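# Bench notes, February

Morning. Came in meaning to finish the Tastusik write-up and ended up doing cables instead, which I've been putting off since before the holidays. The big wood table has become the place where everything goes to charge, and I'm tired of fishing for the right lead every time a phone goes flat. So - one power strip, one charger, one cable, and everything else goes back in the drawer until somebody makes a case for it.

The drawer, for the record, is bad. I pulled out a knot the size of a melon, and in the middle of it was the Trimeo adapter Jayanthi was looking for all last month (sorry, Jayanthi, it's on your desk now). Two old barrel plugs went in the recycling tub. I kept the long extension cord even though the jacket is getting stiff, and I put a bit of yellow tape on it so we remember to look at it again.

Rules I've been trying out for the table:

- the strip lies on the wood, never on paper or on top of a box
- charger goes in the socket farthest from the strip's own cord, so the two leads don't cross
- charging cable gets one loose loop, no tight coils
- phone boxes stay with the phones until the inventory is done

I tried a few spots for the strip before lunch. Near the wall is good for reach but bad for crumbs. Near the middle is easy to get at, but then you can't lay a drawing flat, and Nicanor needs the whole table when he has his big sheets out. I'm leaning toward a slant, so the free sockets are easy to get to from both sides.
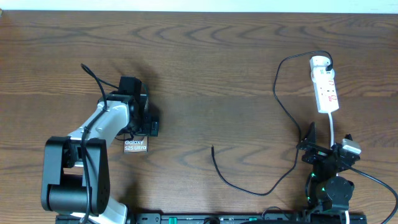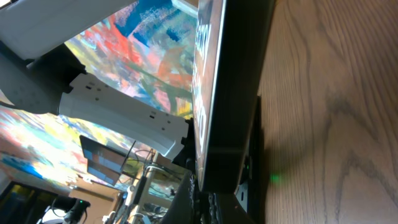
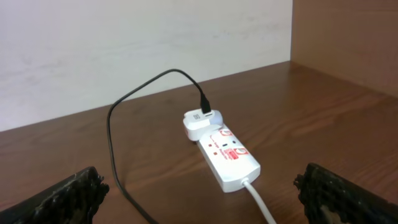 White strip each time, on the wood and with the black charging lead in the first and last.

Inger Sveinbjörnsson would rather see the strip off the tabletop altogether, screwed to the underside with just the charging lead coming up over the edge. Her point is that anything lying loose gets shoved around, and sooner or later a coffee goes over it. She also thinks my one-cable rule will last until the first time two people need to charge at once. Fair on both counts! I said I'd live with it on top for a while first, mostly so I don't drill into a nice table and then change my mind.

If we do go under the edge, we'd want a mounting channel. I looked at the Flekden one, which comes in 500 mm and 200 mm lengths. The long one would take the strip with room to spare, the short one is really only good for holding a cord. The screws in the packet are far too long for this tabletop, so I'd swap them for something shorter. I measured the run from the wall outlet to the near corner at 120 cm, and that's along the baseboard, no shortcuts across the floor where people walk.

Afternoon, 4 o'clock. Labels. Reda printed a sheet of them and the glue is hopeless on round cable, they start to peel as soon as you bend it. Folding them over into a little flag works better - stick the two halves to each other and leave a bit of slack around the cord. I did the extension cord and the spare leads this way. Haven't done the charger yet.

Still to do:

- ask Laimutė if the Fashola bins are spoken for, I'd like one for spare leads
- second charger? (Inger would say yes)
- check the cord with the yellow tape
- wipe down the table properly, the grain holds dust like you wouldn't believe
- Tastusik write-up, tomorrow, first thing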